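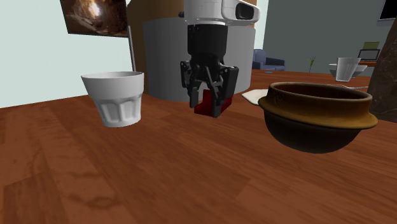 Benjamín Bustos wanted to know why the curtains he bought for his living room made the ceiling look lower than it did before. He sent the question in with his room measurements, and it was the first one we put to Graça Tavares when we met her at Pacheco, the curtain and blind workshop she runs with her cousin.

She read the measurements twice. The rod, she said, was fixed straight onto the top of the window trim, and the panels stopped at the sill.

"So he has a short, wide rectangle in the middle of a tall wall," Tavares said. "Your eye goes to the rectangle. I would move the rod up to about 9 inches above the trim and bring the panels down to the floor. He may be able to keep the same rod."

He will need new panels, though. Tavares doesn't like adding a band of fabric to the bottom of a curtain that is too short, although customers ask for it often. The seam shows when the light comes through, and the two fabrics tend to fade at different speeds.

We asked about width, the thing most people who write to us get wrong. Ready-made panels are sold in pairs, and it is easy to assume that one pair will do for one window. Tavares measures the rod, doubles that number, and looks for a total panel width close to it.

"If your rod is 100 inches, you want 200 inches of fabric," she said. "People buy half of that. Closed, it looks like a bedsheet pinned to the wall. With a heavy velvet you can get away with a little less. With a sheer I might go up."

The rod itself should run past the window on both sides, so that the open curtains hang mostly over wall and leave the glass clear. In a dark room that makes more difference than the color of the fabric does. Where there is a radiator or a bookcase in the way on one side, she lets the rod run long on the other side and hangs a single panel there.

Color took up less of the conversation than we had planned. Tavares said customers arrive with a sofa cushion in a bag and want a perfect match. She puts the cushion on the table, brings out four or five samples, and asks them to take the samples home for a week.

"They come back with a different one from the one they liked in the shop," she said. "The shop has big lights. At home there's a lamp in the corner and a yellow wall."

She suggests pinning the sample up beside the window and looking at it in the morning, at midday, and after dark with the lamps on. A sample laid flat on a couch will look lighter than the same cloth hanging in folds with the daylight behind it. For a room that already has a patterned rug, she usually steers people toward a plain weave in one of the quieter colors in the rug. Stripes are the exception. She thinks a narrow stripe will sit beside almost any floral.

Lining was the subject she had the most to say about. Most of the curtains that come in for repair were never lined, and the edge nearest the glass has gone thin. A cotton lining can be replaced when it wears out. The bonded blackout kind can't, and she has stopped ordering it except for bedrooms.

The most expensive job on her books this year was for Sérgio Magalhães, who had a bay window with three angles and an old plaster cornice. The fabric and making came to $820. The bent track was extra, and it had to be ordered twice after the first one arrived with the curve on the wrong end.

"I measured it right and I wrote it down wrong," Tavares said. "He was very nice. I now draw a little picture of the window on every order, with the door of the room marked on it."

We asked whether she had any advice for someone with no budget for custom work. She told us to buy the longest ready-made panels we could find, wash them if the label allows it, hang them for a few days, and only then hem them. Linen drops. Cotton shrinks in the wash and then relaxes a bit. She pins the hem with the curtain on the rod, starting at the center of each panel, and leaves a half inch clear of the floor if there is a dog in the house.

And clip rings? She made a face. They are fine for a kitchen, she said, and she has them in her own.

Pacheco takes measuring appointments again from September.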